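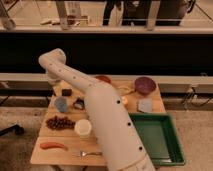
作成・管理:Vusumuzi Mtshali(Cedska データ公開担当)
校閲:Lizelle Magagula
最終更新:6月

Tarar 利用条件コーパス README

はじめに

Tarar は、小さい会社や団体のウェブサイトに載っている「利用条件」「免責事項」「プライバシーについて」などのページを集めて、条項ごとにラベルを付けたテキストのコーパスです。この README では、データの中身、ファイルの形式、使うときの約束、そして私たちが知っている問題点を説明します。日本語版は私が書きました。日本語は私の母語ではありませんので、不自然な表現がありましたらお知らせください。英語版と内容が違う場合は、英語版を優先してください。

収録内容

収録した文書は212件です。すべて2021年に取得したページで、その後の改定は反映していません。したがって、あるサイトの現在の条件を知りたい場合に、このデータを使うことはできません。そのサイトを直接ご覧ください。

文書の言語は英語とオランダ語の2つです。オランダ語の文書には、元のサイトが自分で英語訳を載せているものがあります。その場合は両方を別の文書として収録し、pair_id という項目で結びつけました。翻訳は元のサイトの責任で作られたもので、私たちは直していません。誤訳と思われる箇所もそのまま残っています。

次のものは収録していません。
・会員登録やログインをしないと読めないページ
・PDF だけで公開されている契約書
・個人のブログの免責文
・同じひな形をそのまま使い、会社名だけを変えた文書(最初に見つけた一件だけを残しました)

ファイルの構成

texts/ 本文。一つの文書が一つのファイルです。文字コードは UTF-8、改行は LF です。
labels.tsv 条項の開始位置、終了位置、ラベル、作業者の番号。
meta.tsv 文書番号、言語、業種、pair_id、取得した月。
guideline_ja.txt ラベル付けの手引き(日本語)。
guideline_en.txt 同じ手引きの英語版。
CHANGES.txt 変更の記録。

位置は文字数で数えます。バイト数ではありません。前の版ではバイト数で数えていましたので、古いスクリプトをお使いの方はご注意ください。アクセント記号のある文字が出てくるところから、位置がずれてしまいます。

ラベル

ラベルの一覧です。一つの条項に複数のラベルが付くことがあります。

LIAB 責任の制限。サイトの利用によって生じた損害について、運営者が責任を負わないとする条項。
CHNG 変更の権利。予告なしに内容や条件を変更できるとする条項。
COPY 著作権、商標、引用の条件。
LINK 外部サイトへのリンクについての条項。
PRIV 個人情報の取り扱い。
LAWS 準拠法と管轄裁判所。
ACPT 同意の方法。例えば、閲覧した時点で同意したとみなす条項。
MISC 上のどれにも当てはまらないもの。

CHNG と ACPT の区別は、作業者の間で意見が一番多く分かれました。「変更後も利用を続けた場合は同意したものとみなします」という文は、変更についての文でもあり、同意についての文でもあります。手引きの初めの版ではどちらか一つを選ぶことにしていましたが、Ghislain Charbonneau の提案により、現在の版では両方を付けます。古い規則で付けたラベルはすべて見直しました。

作業の方法

ラベル付けは Thabiso Masilela と Riaan Venter が別々に行いました。二人の結果が異なる条項は、毎週水曜日の打ち合わせで話し合って決めました。決められなかった条項には unresolved という印を付けて、二人のラベルを両方残しています。評価に使うときは、この条項を除くか、どちらのラベルも正解として扱うか、論文などに必ず書いてください。

本文の抽出には社内の道具 Wotov を使いました。Wotov はページのメニューやフッターを取り除きますが、完全ではありません。文書の終わりに「トップへ戻る」に当たる語や電話番号の見出しが残っていることがあります。

匿名化

サイトの名前、会社名、担当者の名前、住所、電話番号、メールアドレスは、記号に置き換えました。会社名は [ORG]、人名は [PERSON]、住所は [ADDR]、連絡先は [CONTACT] です。準拠法の条項に出てくる国名と裁判所の名前は、意味が変わってしまうため残しました。置き換えの漏れを見つけた方は、文書番号だけを知らせてください。漏れた名前そのものをメールに書く必要はありません。

利用の条件

研究と教育の目的であれば、無料でお使いいただけます。商用の利用については、事前に Cedska へご相談ください。再配布するときは、この README と CHANGES.txt を一緒に付けてください。ラベルを修正したものを配る場合は、修正したことがわかる別の名前を付けてください。

本文の著作権は、それぞれのサイトの運営者にあります。運営者から削除の依頼があった場合、受け取った日から60日以内に該当の文書を取り除き、新しい版を公開します。利用者の皆様も、新しい版が出ましたら古い版の該当ファイルを削除してください。

このデータは法律上の助言ではありません。収録された条項が有効であるか、お手本としてよいものであるかについて、私たちは判断していません。自分のサイトの利用条件を作るためにそのまま写すことは、おすすめしません。

わかっている問題

・業種の偏りがあります。建築、デザイン、会計の会社が多く、医療と教育は少ないです。
・PRIV の条項は、別のページに分かれていることが多く、実際より少なく見えます。
・箇条書きの番号が抽出のときに消えた文書があります。本文に「第3項を参照」とあっても、その項を探せないことがあります。
・meta.tsv の業種は、サイトの自己紹介を読んで私たちが決めたものです。公式の分類ではありません。

関連するデータ

Fahmy は、同じ手引きを使ってフランス語の文書にラベルを付ける計画です。まだ公開していません。ラベルの名前は Tarar と同じですが、LAWS を二つに分ける予定がありますので、将来二つのデータを合わせて使う方は、変換の表が出るまでお待ちください。

連絡先

質問や誤りの報告は、配布ページの問い合わせ欄からお願いいたします。日本語、英語、フランス語で受け付けています。日本語の質問には私が返事をしますが、少し時間がかかることがあります。報告のときは、文書番号と版の番号を書いてください。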